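Trois jours de neige avec les Flikach : le ski de rando qui aime aussi descendre

Il y a des skis qu'on respecte et des skis qu'on a envie de rechausser à peine le café avalé. Les Flikach de Preda sont de la deuxième espèce ! On les a emmenés en janvier sur les pentes de Nastdale, avec une neige qui a tout fait : poudre froide en forêt, carton sur les crêtes, et même un peu de moquette de printemps au soleil de midi.

À la montée, d'abord. La spatule passe la trace sans jamais buter, le talon suit, et dans les conversions serrées sous le col on pivote presque sans y penser. On a connu plus léger, c'est vrai, mais quel plaisir d'arriver en haut en sachant qu'on n'a pas sous les pieds deux allumettes qui vont trembler au premier virage.

Et puis on décolle les peaux. Avec 110 mm au patin, le ski flotte tout de suite, il se laisse dériver, il pardonne un appui arrière en fin de journée (on en a fait quelques-uns). Dans le couloir nord, neige tassée par le vent, on s'attendait à se faire secouer : il est resté calme, posé, avec juste ce qu'il faut de nervosité en sortie de courbe. 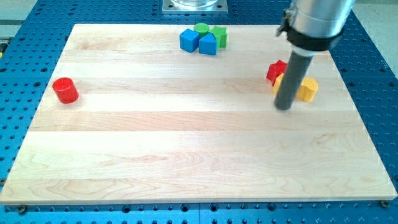

Un noyau bois qui a du répondant

Preda reste fidèle au bois, et ça se sent dès les premiers mètres. Le flex est souple devant, franc sous la chaussure, et le ski garde cette vivacité un peu ronde qu'on adore sur neige variable. Sur piste dure, au retour vers Plernaletti, on a même lâché de grandes courbes, carres bien engagées, en riant comme des gamins.

Quelle taille choisir ?

La gamme se décline en 3 longueurs. Pour la forêt et les itinéraires techniques, prenez la plus courte sans hésiter, elle tourne dans un mouchoir de poche. Les gabarits costauds et les amateurs de grandes faces iront vers la plus longue, superbe dès que ça s'ouvre. Nous avons surtout skié l'intermédiaire, et on a eu bien du mal à la rendre !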